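列表：Stivis 包装与收纳讨论
主题：Re: 塑料瓶应该躺着装还是立着装？（还有标签的问题）
日期：2018年5月23日

各位好：

先请大家原谅我的中文。我学中文的时间不短，但是写关于箱子和瓶子的中文还是比较慢，有些词我是查字典找来的，如果用错了请直接改正，我不会不高兴。

上次那封信的问题很多，我把它引用在下面，一段一段回答。昨天和今天我又在桌子上摆了几次黄色的瓶子，所以有一些意见和四月写的不一样了。 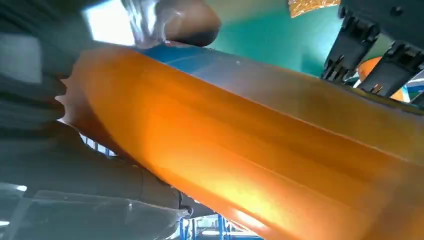
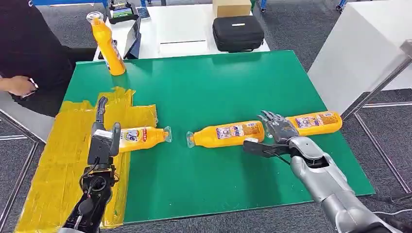
第二张是桌面：绿色垫子上三个瓶子躺着，一个立在后面左边。第一张是很近的距离，橙黄色的圆柱面，上边有一条蓝色。

下面是原来的信，我的回答在每一段的后面。

> 各位老师、各位同好：
>
> 我在 Prasville 开一个很小的店，主要帮邻居和几个小品牌把东西分装、贴标签、装箱，然后寄走。最近接到一批黄色的塑料瓶，透明的盖子，白色的标签，标签上印了很多小图画。客户要求瓶子到的时候标签不能有划痕，盖子不能松。
>
> 第一个问题：这种瓶子应该躺着装还是立着装？我以前都是立着装的，可是立着的时候箱子比较高，邮费就贵。

我的回答：我赞成先躺着试，但是最后寄出去的时候，还是要看箱子。

理由我慢慢说。瓶子躺着的时候，箱子可以矮，这一点您说得对。但是躺着的瓶子会滚。在平的桌子上，您的手轻轻碰一下，它就换了位置，标签也跟着转到下面去了。我用一块有一点阻力的垫子，瓶子就老实得多。垫子的颜色没有关系，绿色对我来说比较好，因为黄色的瓶子放在上面看得很清楚，白色的标签也看得很清楚。以前我直接在白色的桌子上做，眼睛很累，标签的边翘起来一点点我也看不见。

立着的瓶子也有它的好处：您一眼就能看见盖子正不正。所以我现在的习惯是，做标准样子的那一个瓶子立着，放在垫子的后面，不参加装箱，其他的跟它比较。我不知道中文里这个叫什么，可能叫“样瓶”？请懂的人告诉我。

还有一点关于邮费。您说立着装贵，我想请您再算一次。我这里有两种箱子，矮的那种比较宽，结果两种的价格差得很少。您那里的邮局可能不一样，我不敢说一定。

> 第二个问题：躺着装的话，盖子应该朝哪边？我看过有人全部朝一个方向，也有人一个朝左一个朝右。

我的回答：这个问题我想了很久，而且我的意见改变了，所以请允许我多写几句。

四月的时候我在列表里写过，应该全部朝一个方向，因为数起来方便，也好看。现在我觉得这个意见只对了一半。

全部朝一个方向的时候，箱子的一边都是瓶子的脖子和盖子，另一边都是瓶底。瓶子的脖子细，那一边就有很多空的地方，您要塞很多纸。纸塞得不够，瓶子就往那一边走；纸塞得太多，盖子受力。客户打开箱子，也会先看见一大堆纸。

如果盖子对着盖子，中间留一点空，就可以在空的地方放一条硬纸板，两个盖子都靠着纸板，谁也不碰谁。我在垫子上先这样摆：左边的瓶子盖子朝右，中间的瓶子盖子朝左，它们的中间露出一小段绿色。这一小段的宽度，就是我剪纸板的宽度。我不用尺子量，直接把纸板放进去，看它能不能自己站住。

一个朝左一个朝右、瓶身并排（就是您信里说的第二种），我也试了。它最省地方，这个我承认。可是每一个盖子的旁边都是别人的瓶底，瓶底是硬的，透明的盖子在这样的位置最容易有白色的痕迹。如果您的客户不介意盖子，只介意标签，那么可以用这个办法。您的客户两样都介意，所以我不推荐。

总结我现在的顺序（不是规定，请大家批评）：

寄得近，箱子小：盖子对盖子，中间一条纸板。
寄得远，箱子大：立着，每两个瓶子之间有隔板。
自己店里存放：都可以，但是标签要朝外，不然找的时候会一直转瓶子，标签的边就磨坏了。

> 第三个问题：标签的划痕是哪里来的？我很小心，箱子里也放了纸，可是客户说有三个瓶子的标签上有线，像用指甲划过。

我的回答：我猜是在桌子上就有了，在箱子里只是变得更明显。

请您检查桌子的边，还有您放瓶子的地方有没有沙子或者干的胶水。我以前有一次也收到这样的意见，找了很久，后来发现是切纸板的时候掉下来的小碎片，颜色和桌子一样，看不见。瓶子在上面滚一次，标签就有一条线。那以后我切纸板换了一张桌子，装箱的桌子上只装箱。如果您只有一张桌子，那么请切完以后用湿布擦一次，再用干布擦一次，等干了再放瓶子。

白色标签上面印了蓝色的大字和很多小图画的，划痕在蓝色的地方看得最清楚，在图画多的地方几乎看不出来。所以您检查的时候，请先看大字。把瓶子拿到眼睛的高度，慢慢转，让光从旁边来。从正面看是看不见的。

另外，请您不要用指甲去压标签翘起来的角。我知道大家都这样做，我也这样做过。用一块软布，包在手指上，从标签中间往外压，比较安全。

> 第四个问题：我想在桌子上铺一层塑料布，因为有时候瓶子外面会有一点脏，擦的时候弄得到处都是。可是塑料布总是皱，胶带也贴不平。各位用什么？

我的回答：我也用塑料布，也是皱的，也有胶带。我没有好办法，只能说说我的经验。

我的是黄色的塑料布，铺在桌子左边，有一部分压在绿色垫子上面，另一头垂到桌子外面去。亮亮的，很皱，有几个地方用胶带贴着。我试过把它拉平，当天是平的，第二天温度变了，它又皱了。后来我想，这个地方只用来放还没有检查的瓶子，皱也可以。

但是有一个缺点我要提醒您：请不要买黄色的。瓶子是黄色的，塑料布也是黄色的，灯光照过来的时候，我不容易看见瓶子的边在哪里。我买的时候没有想到这个，那一卷很长，所以我还要用很久。如果您现在还没有买，请买白色或者灰色。也不要买绿色，垫子是绿色的话，您会把两个地方弄混。

胶带的问题：普通透明胶带贴在这种塑料布上，拿下来的时候会把塑料布撕破。我现在用纸胶带，它粘得没有那么紧，过几天要换。列表里有人推荐过双面胶，我没有试，因为我怕桌面上留下胶。如果有人在白色桌面上用过双面胶，请告诉我能不能洗掉。

塑料布垂到桌子外面的部分，我以前会剪掉。现在我留着，因为擦瓶子的时候掉下来的脏东西可以顺着它下去，下面放一个盒子就行。缺点是走路的时候衣服会碰到它，整张布跟着动，上面的瓶子也动。所以垂下去的那一边不要在您经常走的地方。

> 第五个问题：隔板要不要买现成的？我看到 Wornlow 有一种可以折的隔板，但是最少要买90片，我一个月用不了那么多。

我的回答：如果是我，我先不买。

我没有用过 Wornlow 的隔板，不能评价它好不好。我只能说数量的问题。您这一批瓶子是44个，如果盖子对盖子，一对瓶子用一条纸板，您自己剪，用旧箱子就够了。旧箱子的纸板有一个方向容易弯，有一个方向不容易弯，请让不容易弯的方向对着盖子。怎么知道哪个方向？拿起来轻轻折一下就知道。

我自己剪的是28毫米宽的条，长度跟箱子一样，到了箱子里再切短。28毫米是我的瓶子、我的箱子，您的请自己试。太宽了瓶子放不进去，您就会用力，一用力标签就擦到箱子的边。这个时候宁可重新剪一条窄的。

如果您以后每个月都有这样的货，那时候再买90片也不晚。纸板要放在干的地方，受潮以后会变软，看起来还是好的，用起来不行。我有一包放在窗户下面，就这样坏了。

还有一个小办法：列表里有同好也在 Prasville 附近，你们可以一起买，一人一半。我不在那里，只能建议。

> 第六个问题可能很笨：瓶子是半透明的黄色，放在灯下面很亮，我检查的时候眼睛花，看不出哪里有裂纹。各位是怎么看裂纹的？

我的回答：一点也不笨，这个问题我也有，而且我觉得是最难的。

橙黄色的塑料，光照上去以后中间一大片都很亮，边上的颜色深，像烧过的糖。在亮的地方什么都看不见。表面还有一些很淡的长条，是顺着圆柱的方向的，第一次看见的人会以为是裂纹。我的经验是，顺着长的方向、很淡、很均匀的，多半是塑料本来的样子或者是反光；横着的、弯的、转动以后位置不变的，要小心。

请注意“转动以后位置不变”这句话，我写得可能不清楚。我的意思是：您转瓶子，反光会留在原来的地方，因为灯没有动；裂纹会跟着瓶子一起走。所以一定要转着看。如果您只看一个方向，您永远分不出来。

灯的位置也有关系。我以前把灯放在正上面，很亮，可是没有用。现在灯在旁边，低一点，后面墙的颜色暗一点。也有人说应该把灯放在瓶子后面，让光穿过来。我试过，对于空瓶子可以，里面有东西的时候就看里面是什么颜色了，不一定有用。

用手摸也是一个办法，但是请洗手，也请不要戴粗的手套。我戴薄的棉手套，裂纹会勾住棉线。缺点是棉线会留在瓶口，检查完还要再看一次瓶口。

> 第七：数量记录。我现在用纸写，写完常常找不到。有没有人用软件？
>
> 谢谢大家，信太长了，不好意思。

我的回答：信不长，我的更长。

我用纸。我知道年轻的同好会笑，可是我的手常常有胶水，不能碰电脑。我的办法是一个箱子一张纸，纸贴在箱子里面的盖上，不贴在外面。装好一个箱子，才写那一张，写完马上贴，这样就没有机会找不到。箱子寄走以前，我再抄到本子里。

纸上我只写四样：日期、瓶子的种类、数量、盖子的方向。最后一样您可能觉得奇怪。因为有时候客户会退回来一箱，我要知道当时是怎么摆的，才知道问题在哪里。如果没有写，我就只能猜。

软件的问题，Stivis 列表上个月有人讨论过，用的是普通的表格。您可以在列表的旧信里找“表格”两个字。我没有读完，所以不能介绍。

好，您的问题我都回答了。下面是我自己想加的几件事，没有次序。

一，关于在桌子上摆瓶子的时间。我每次装箱以前，会先在垫子上把一个箱子的样子摆出来，就是瓶子躺着，盖子对好，看看距离。这个要用15分钟。很多人觉得浪费时间。可是我发现，先摆出来以后，真的装箱的时候手就不停了，中间不用拿出来重新放。瓶子每拿出来一次，标签就多一次危险。所以我认为这15分钟值得。如果是同样的箱子、同样的瓶子，第二次就不用再摆。

二，关于右边的瓶子。我摆的时候，左边和中间的盖子对着盖子，右边那一个放得靠后一点，没有和它们完全在一条线上。原因是箱子的角。我用的箱子有一个角里面多一层纸，瓶子不能放到底。如果您的箱子四个角都一样，就摆成一条直线，不要学我。

三，关于标签朝上还是朝下。四月有一封信说，标签应该朝下，因为这样打开箱子的时候上面的纸不会擦到。我不同意，但是我也没有很强的理由。标签朝下的时候，瓶子自己的重量压在标签上，路上一直震，我觉得这样更坏。标签朝上，上面放一张软的薄纸，箱子不要装得太满，盖上以后轻轻按一下，有一点空间就可以。也许朝旁边最好，可是朝旁边的瓶子会自己转，最后还是朝上或者朝下。谁做过比较，请写信。

四，关于盖子。透明的盖子看起来很紧，有时候只是卡住了，没有拧到底。我的检查办法是先往松的方向转一点点，感觉到它动了，再拧紧。这样每一个盖子都是我自己拧的，我心里有数。新手常常拧得太紧，塑料的盖子会变白，所以感觉到停就停。立着拧比躺着拧好，躺着的时候手会把瓶子压在垫子上，标签在下面受罪。

五，关于胶带的声音。这个跟瓶子没有关系，可是我住的楼墙很薄，晚上封箱的时候邻居会听见。我现在晚上只摆、只检查，早上再封箱。这样也有一个好处，就是早上眼睛比较清楚，封箱以前再看一遍，有时候能发现晚上没有看见的事情。上个星期就发现一个标签贴反了，小图画都是头朝下的。

六，关于 Bíró 的软纸。有同好问过我在哪里买薄纸，我是在 Bíró 买的，就是那家卖文具和包装纸的店，不寄外地，只能自己去拿。纸是白色的，没有味道，颜色不会掉到标签上。便宜的彩色薄纸请小心，如果瓶子外面有一点水，纸的颜色会跑到白色标签上，洗不掉。这个我吃过亏，客户很客气，但是后来没有再来。

七，还有一个词的问题，想请教母语的各位。我在这封信里写“躺着”，字典里还有“平放”“横放”“卧放”。我看见箱子上印的是“请勿倒置”，这个意思又不一样。如果我要在箱子外面写“里面的瓶子是躺着的，请这一面朝上”，应该怎么写才短、才清楚，送货的人一看就明白？我现在写的是“瓶子横放，此面朝上”，不知道对不对。有人告诉我“横放”会让人以为要把箱子横过来，我听了以后很担心，因为已经写了好几个箱子。

八，如果要寄玻璃瓶，我这封信里的办法请不要用。玻璃瓶躺着，盖子对盖子，中间只有一条纸板，这样不够。我只说塑料瓶。列表里有专门做玻璃的同好，他们的信比我的好。

最后回到第一个问题，您问躺着还是立着，我怕我写了这么多，您还是不知道怎么做。那么请您先拿四个瓶子，三个躺下，一个立着做样子，在垫子上摆一摆，看看盖子中间要留多少，再剪一条纸板试试。不要一开始就装整箱。装好一个箱子以后，您可以拿起来轻轻左右晃，如果听见瓶子走动的声音，就是纸板太窄，或者上面的薄纸太少。听不见声音，但是盖子盖不平，就是太满。

这个晃的办法请在垫子上做，不要在塑料布上做，箱子底会把塑料布带走。

如果您试了，请告诉列表结果，好的坏的都请写。特别是盖子上有没有白色的痕迹，这个我自己的数量太少，还不能下结论。您的箱子里面是多宽，也请写一下，这样我可以看看28毫米对您是不是太窄。

关于塑料布的颜色和双面胶，也还在等大家的意见。

此致
敬礼

（一位在学中文的列表成员）

--
Stivis 邮件列表：包装、分装、小店收纳
回信的时候请只引用需要的部分，谢谢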